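Share (11) | Print this story | E-mail to a friend

The Rule About Hands

When I took the job at Cuvesden I was given a locker key, a pair of slippers for the clean side of the building, and a binder holding 200 pages of rules, and I was told in the kindest possible way to go and sit by the window until I had read it. I am a slow reader and it was a lovely window, so I was there most of the day.

The rules had come down to us from the old Puvia works, where they built machines for packing seed, and they had been added to by every person who ever pinched a finger or lost a screw. Rule 3 said that no one shall reach into the bay while an arm is live, and underneath it, in pencil, somebody had written "not even for a dropped sandwich." I thought about that sandwich for a long while. I imagined it was cheese.

My supervisor was a woman with a soft voice who had worked under the Þorgeirsson code in her younger days, and she still carried it about in her head the way other people carry hymns. She taught me to say "clear" out loud before I started anything, even when I was alone in the room. She taught me to write down what the arms had been asked to do before they did it, so that I couldn't go back afterward and make my guess match the result. I felt silly saying "clear" to a room with only myself in it – I felt silly for weeks – and then one evening I caught myself saying it to my own oven before I opened the door, and after that I suppose it was mine.

Then came the Trarkitz standard, all 550 clauses of it, and everything in the binder had to be checked against it. Most of our rules passed. The sandwich did not, having no clause to belong to, and my supervisor took an eraser from her pocket and stood over the page with it for the longest time. In the end she turned the page and went to put the kettle on, and I was so fond of her just then that I had to go and look out of my window.

She left me the bay that spring. The first entry I wrote in the log by myself is still there, in my very best handwriting, which wasn't much.

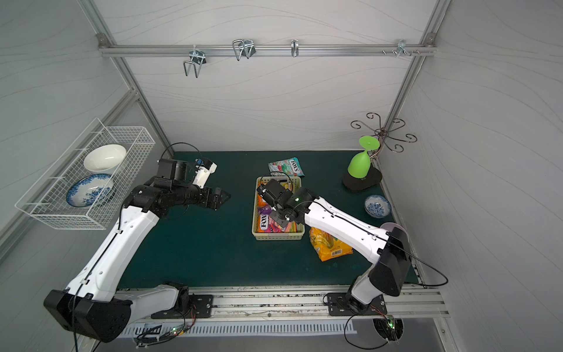
Cuvesden, March 2019

Clear called. Two arms live, hands out. The task is candy, the basket in the middle of the mat and the right arm to work over it. One FOX'S bag is lying behind the basket and is to be left alone until asked for. Blue-and-white plate and white bowl are up in the wire basket on the left wall. Green wine glass is upside down on the stand at the back. Dark specks on the front rail, to be brushed out at the end with the power off, under the housekeeping rule.

I read it over to her on the telephone that evening, and she listened right through to the specks without a word. Then she asked me whether I had said it out loud, the "clear," or only written it down. I told her I had said it twice. She laughed, and I could hear her kettle beginning to sing behind her, and she asked me to read her the part about the candy again.

3 comments | Print | E-mail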